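4.2 Sale terms and operating subsidies

The Barano reactor unit was kept on the public books for four budget years before its sale to Sorkus. During that time the province paid for fuel handling, site security and staff pensions out of general revenue. We coded 1,369 budget lines from the four years and matched 829 of them to a named cost at the site. The rest could not be tied to one plant and were left out of the totals.

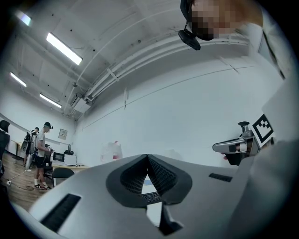

Figure 4. Gray gripper housing above a black keyboard.

Sale price alone is a poor guide to what the public gave up. Under the contract, Sorkus took over the service business and the spare parts stock, while waste storage stayed with the province. Royalties are owed only if a new unit is ordered, and the contract sets no minimum.

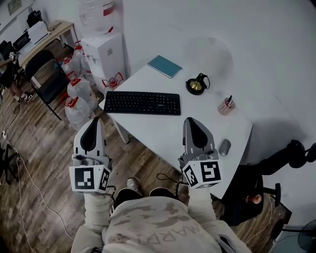

Vol. 4, p. 829

The Ferri sale followed a different path. Grovumell, the buyer, accepted part of the storage cost in return for a longer license, and the yearly subsidy ended in August, before the transfer. Budget papers for Ferri list storage as a separate item, so no matching was needed. For Barano we used the site code printed on each payment order. Where a payment order carried two codes, the amount was split evenly between them.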